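Forkel Tabletop Finish Kit, Two Months In

Posted 5/23/19

I bought the Forkel tabletop finish kit in the large size to redo a wooden table that had gone dull and patchy. The box has two bottles of finish, a bottle of cleaner, a foam applicator, four sanding pads and a folded instruction sheet. It cost me more than a can of regular varnish from the hardware store would have. The question was whether it is worth the difference.
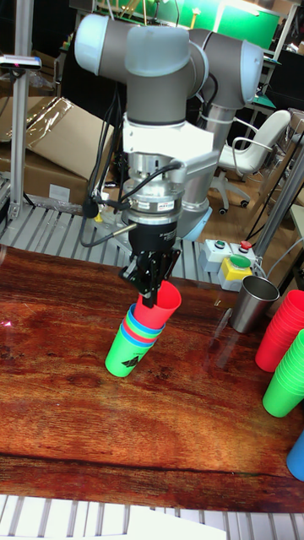
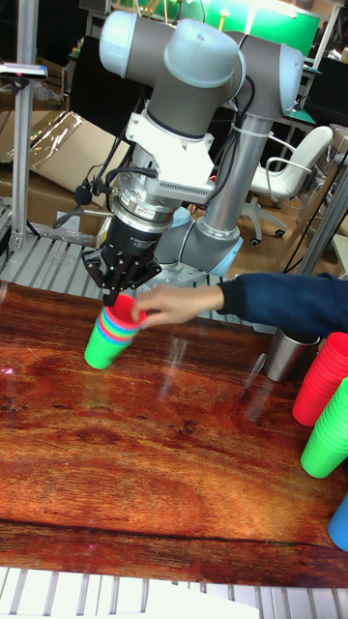
A glossy finish asks a lot of a table that gets daily use, and I wanted to know how this one holds up to dishes before I recommended it to anybody. Forkel says the surface is ready for light use after three days and full use after 12. I waited the full 12. Most of what goes on my own table is the kind of thing everyone has. A stack of plastic cups, like the one with the green cup at the bottom, is easy on any coating. Metal is harder on it, and a stainless steel tumbler such as the one beside the cups is what I would worry about, mainly if there is grit under it when it gets pushed across. I have been sliding a steel mug back and forth on mine at breakfast. So far there are two faint lines that I can find with a flashlight and cannot find without one.

Prep

The instructions give prep one paragraph. It took me most of a weekend. The old coating has to be scuffed evenly, and the four pads that come in the box wore out before I had finished the top. I bought a second pack from Redier, same grit, and those lasted longer than the ones in the kit. If your table has a leaf or a seam, plan on extra time there. Dust packs into the gap and then comes up in the finish when you drag the applicator over it. I ran a dry toothbrush down mine and then vacuumed, and I still had to pick out a few specks.

The cleaner works well. It took off years of furniture polish in two passes and did not raise the grain. It has a strong smell for an hour or so. Open a window.

Applying it

You pour a thin line of finish along one end and pull it toward the other end with the foam applicator, always in the same direction. The first coat looked terrible. It was streaky and went flat in places, and I thought I had ruined the table. The second coat covered nearly all of that. The sheet says two coats are enough. I did three, and I would tell you to do three.

Work time is short. Forkel says ten minutes before it starts to set, and in a warm room I got closer to seven. Once it starts to grab, leave it alone. I went back over one corner to fix a bubble and left a ridge that I later had to sand down. The handle on the applicator is also too short for a wide table. My sleeve touched the second coat, and the mark is still there if you know where to look.

The kit says it covers a table for six. Mine seats six, and I had about an inch left in the second bottle after three coats, so that claim is fair.

How it looks

Very shiny. There is no satin version of this kit, and if you like a soft, rubbed look you should buy something else. It does bring out the grain. I had forgotten that my table had much of a pattern until the first coat went on. It also shows every fingerprint and every crumb, and I wipe it down more often than I used to.

Heat and water

Water rings have not been a problem. I left a wet glass out overnight on purpose and it wiped off clean. Heat is another matter. A soup bowl straight from the microwave left a cloudy spot that took a day to fade. The box says heat resistant. I would use a trivet for anything you need a potholder to carry.

Compared with the Wivdale

My neighbor Ya-wen Yuen used the Wivdale kit on her table last July, so I have had a good look at that one too. The Wivdale is a wipe-on product. It goes on more easily, gives you plenty of time to fix mistakes, and dries to a lower shine. Hers has more scratches than mine, but it has also had a lot longer to get them, and she has two kids doing homework on it. She touched up the worst area with a rag in an afternoon. I don't think you could do that with the Forkel. Any repair would mean sanding a whole section and pouring again.

Customer service

One of my bottles had a cracked cap and had leaked a little into the box. I wrote to Forkel and got a new cap in the mail five days later, with no argument. They did not offer to replace what had leaked, and I didn't ask.

Who should buy it

If you have a solid table with an even top, a free weekend, and you like a high shine, the kit does what it says. If the top is cupped or has deep dents, the finish will pool in the low spots and you will see it every time the light comes in from the side. People who have never finished anything before should try it on a shelf or a scrap board first.

Four stars. I took one off for the sanding pads and the applicator handle. I'll update this in the fall after the heat has been on for a few weeks, as that is when my old varnish used to crack along the joint.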